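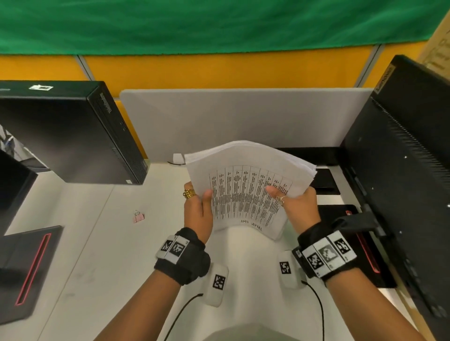 A thick stack of printed sheets, held by both edges.

Polling place walk-through, Kowalchuk Hall, Hirkden
Primary for the Fivel Ward council seat

I did my lap before the doors opened, coffee in hand, and here's how it went!

Ramp and railing — OK. One rubber mat was curling up at the corner, so I taped it down. Check it again at lunch, please.

Accessible parking — OK. 2 spaces, both clear.

No-campaigning line — FIXED. Our rule is 200 feet, and somebody had planted a Tullio Donati yard sign well inside it (nice sign, wrong spot). I moved it across the street and called his office, and they were perfectly sweet about it.

Exits — NOT OK at first. Folding chairs were stacked against the back door. Moved them, tried the push bar, it opens fine.

Room limit — OK. Posted at 280, and we never get close in a primary.

Extension cords — REDO. The one to the check-in table crosses the walkway. Pletum Supply owes us a cord cover, and I've asked twice!

Ballot box seals — OK, numbers written in the log.

Fire extinguisher — OK, tag says January.

Lights by the side entrance — still flickering. Get that looked at before the general.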